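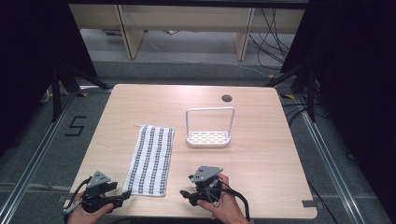 Tip 12: Teach the software one towel before you teach it laundry

Striped towels flatter a vision model. The bands give it something to follow, and you come away thinking your fold planner is a genius. Run a plain one before you brag.

Label corners first, edges second. A loop or tag makes a handy landmark, but Wilora will happily treat it as a fifth corner if you let it.

White caddies with open handles are worse. Depth maps tend to fill in the gap, and the planner then steers politely around a wall of air — mask the opening by hand in the first 51 frames and retrain.

Keep grasp and path logs in separate folders. Catrin Price merged hers in March and is still sorting 2,436 files.

Tip 13: Name your checkpoints something other than "final"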